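Ticket: Sornel core, save states fail to load after update
Status: Open, waiting on reporter
Component: Sornel (frontend 15, libretro-style core)
Platform: desktop, 64-bit
Opened: 08/09/2021

Summary

After updating the frontend, save states made with the previous build no longer load. The emulator shows "state header mismatch" for one second and then returns to the running game. In-game saves (memory card) load normally. New states made after the update load normally until the program is closed, then fail with the same message on the next launch.

The second part is what makes this different from the known version break. A version break would explain the old states. It does not explain states written and read by the same build.

Environment

Frontend: Sornel, stable channel, installed over the previous version without removing it first
Core: Inthanon, default core shipped with the installer
Video backend: OpenGL, 3x internal resolution
Controller: wired pad, Preltdale profile
Memory cards: two, both in slot folders, no compression
State folder: on a second internal drive, set by hand in the paths menu
Antivirus: on, with the emulator folder excluded
Cheats: off
Fast boot: on

Steps to reproduce

1. Start the frontend and load any disc image from the game list.
2. Wait for the title menu.
3. Save to state slot 1.
4. Load state slot 1. The load succeeds.
5. Close the emulator window with the menu command, not the task manager.
6. Start the frontend again and load the same disc image.
7. Load state slot 1. The message appears and the load is refused.

Seen on every disc image tried. It makes no difference whether the image is a plain ISO or a compressed one. Region makes no difference.

Log extract, failed load

[core] state open: slot 1
[core] header read: 146 bytes
[core] header expected: 113 bytes
[core] state header mismatch, abort
[front] load returned code 400
[front] resume

Log extract, good load in the same session as the save

[core] state open: slot 1
[core] header read: 146 bytes
[core] header expected: 146 bytes
[core] state ok
[front] resume

The file on disk is the same in both cases. Its checksum was taken before closing and after reopening and did not change. The expected header size is what changes, so the state file is probably fine and the core is reading it with different settings on the second launch.
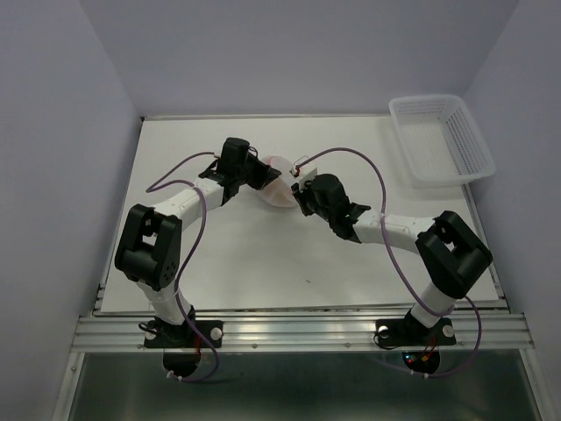 Checked so far

Firmware file. The checksum matches the one listed in the documentation. Swapped for a second dump of the same revision, no change.

Write access. The state folder can be written to by a normal user account. Moved the folder back to the default location inside the user profile, no change. Moved it again to the second drive and left it there for the rest of the tests.

Video backend. Tried Vulkan and software. Same message, same header sizes.

Clean configuration. Renamed the config folder and let the frontend build a new one. With the new config the fault did not occur over several launches. Copying the old main config file back brought the fault back at once. Copying back only the controller profiles did not.

Core options file. The old config folder holds two option files for the core. One is named after the core and has a current time stamp. The other is named "Ceston" and is older. Ceston was the name of the core before it was renamed, and the frontend is meant to import this file once and then ignore it.

Contents compared side by side:

inthanon.opt
state_extended = true
state_thumbnail = true
memcard_slots = 2
cpu_mode = recompiler

ceston.opt
state_extended = false
state_thumbnail = false
memcard_slots = 2
cpu_mode = recompiler

With state_extended set to true the header includes the thumbnail index and the disc serial. With it set to false those fields are left out. That fits the difference between the two sizes in the log.

Working theory

On launch the frontend finds the older option file and imports it again. The core starts with the short header. At the first state save, the core rereads its own option file and changes to the long header for the rest of the session. The save is written long, the load in the same session is read long, and everything looks correct. On the next launch the core is back to short and refuses the file.

To test this, a state load was tried on a new launch after first saving to an unused slot:

1. Launch, load disc image.
2. Save to slot 9.
3. Load slot 1.

Slot 1 loaded. Repeated on three other titles with the same result. A save to any slot is enough to change the expected header.

Workaround

1. Close the frontend.
2. Open the config folder and go to the options subfolder.
3. Move ceston.opt somewhere outside the config folder. Renaming it inside the folder is not enough. The import looks at the contents of the folder and picks up any file with the old format marker.
4. Open the main config file in a text editor and find the line legacy_import. Set it to done.
5. Start the frontend and check the core options menu. "Extended state data" should be shown as on.
6. Load an older state.

States made with the previous build also load after step 6, provided they were made with extended data on. States made with it off still fail, and need the option turned off for one session. Load the state, make an in-game save to the memory card, close, turn the option back on, and continue from the memory card.

Do not use the "convert states" entry in the tools menu for this. It rewrites the header but leaves the thumbnail index empty, and the file then fails a later check. Copy the state folder before trying anything that writes to it.

Open points

The legacy_import line is missing from some config files. It may be that the frontend only writes it when the import finishes without a warning. In the affected config there is a warning in the launch log about an unknown key, audio_stretch, right after the import starts. If the import stops at that warning, the line would never be written and the import would run on each launch.

Per-game option files were not tested. They are read after the core options, so a per-game file with state_extended set should hide the fault for that title. This may be the reason some users report it for only part of their library.

Netplay was not tested. Both sides compare state headers on connect, so a mismatch there is likely if one side has the old file.

Portable installs were not tested.

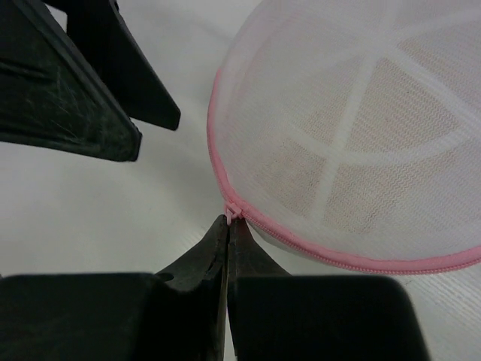

Reply on this ticket: the missing line is confirmed on a second machine. The config there came from a portable install, updated in place, and the launch log has the same unknown key warning for audio_stretch. Deleting that key from ceston.opt and starting once let the import finish. The legacy_import line was written as done, and the next launch left the old file alone. However, the finished import had also copied state_extended = false into inthanon.opt, so the option had to be turned on again in the menu. After that, states load across launches. Per-game files do hide the fault, tested with one title that had its own file and one that did not.

Update

Steps above still apply for anyone who wants the short route. If the import is allowed to finish as described in the reply, check these keys in inthanon.opt afterward, as they are overwritten with the older values:

state_extended
state_thumbnail
cpu_mode
any key starting with pad_

Proposed change for the frontend: skip unknown keys during import with a warning, write legacy_import when the end of the file is reached, and never overwrite a key that already has a value in the current option file. Proposed change for the core: read the option file once at launch, before the state code is set up, so the header size cannot change in the middle of a session.

The error text should also give both header sizes. At present they appear only in the log, and only with logging set to verbose.

Needed from reporter: full launch log with verbose logging on, a listing of the options subfolder, and the main config file with any account tokens removed. Do not attach firmware, disc images or links to them. Tickets with those attached are closed without review.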